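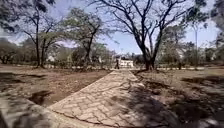
Department of Grounds and Walkways, Lazarević Park

Call for Participants: Walkway Condition and Comfort Study

The Department of Grounds and Walkways invites members of the public to take part in a study of the footpaths at Lazarević Park. The study will help the department decide which stretches of paving should be repaired first, which should be relaid in a different material, and where the bare ground beside the paths should be planted or left open. Participants will walk a set route with a member of staff, stop at marked points, and record their opinion of the surface underfoot.

Background

Lazarević Park has several kinds of paving, laid in different periods and maintained to different standards. The route chosen for the study takes in a footpath of irregular slabs with open ground on both sides, parts of it under heavy tree shade, as well as a stretch of interlocking brick pavers between raised curbs. Visitors have written to the department over the past year about seams that catch the wheels of strollers, about glare on the lighter surfaces, and about the difficulty of judging an uneven surface where sun and shadow are mixed. Earlier surveys were carried out by staff only. The present study is intended to add the views of people who use the paths for walking, commuting and exercise.
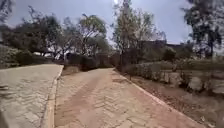 Brick paver section of the study route, with stone retaining wall at right.

What participants will do

Each participant will attend one session in August. Sessions start at 8 a.m. at the Tovach Gate and include the walk itself, a rest period and a short interview. The route has 12 stopping points. At each one, participants will fill in a card covering evenness, grip, width, shade and the condition of the edges and curbs. There are no right or wrong responses, and no knowledge of paving or landscape work is required.

Participants will walk at their own pace and may rest at any point. Groups will be kept small so that everyone can move comfortably along the narrower parts of the route. Staff will carry drinking water. Participants should wear the shoes they would normally wear to the park and bring a hat or other sun protection, as several stretches have little or no shade at that hour.

Who may apply

The department is seeking 82 participants. Applicants must:

Be 21 years of age or older
Be able to complete the route on foot or with their usual mobility aid
Be able to read and fill in a short form in English, or attend with a person who can assist them
Be available for one complete morning session

Applications are particularly welcome from people who use a wheelchair, walker or cane, from people with low vision, and from those who regularly push a stroller or cart. Places will be set aside for these groups. Current employees of the department and of its paving contractor, Flendeck, are not eligible.

Payment and expenses

Participants will receive a gift card on completion of the session. Public transit fares will be refunded on presentation of a ticket or receipt. Parking at the Tovach Gate is free to participants for the length of the session. Those who begin the walk and are unable to finish it will receive the gift card in full.

Privacy and consent

A consent form will be sent to each selected applicant and must be signed before the walk begins. Rating cards are numbered and do not carry names. Interview notes will be kept by the department until the final report has been issued and will then be destroyed. Participants may withdraw at any time by informing the staff member leading their group.

How to apply

Application forms are available at the park office and at the information desk in the Vinex Building. Completed forms may be handed in at either location. Applicants should state any access needs on the form, including the need for a shorter route. All applicants will be notified by mail whether or not they have been selected.

The study is directed by Špela Ristić, Walkway Planning Officer. Questions about the route or access arrangements may be addressed to Costel Georgiou at the park office. Questions about consent and the handling of records should be directed to Tihomir Hoxha, Records Section.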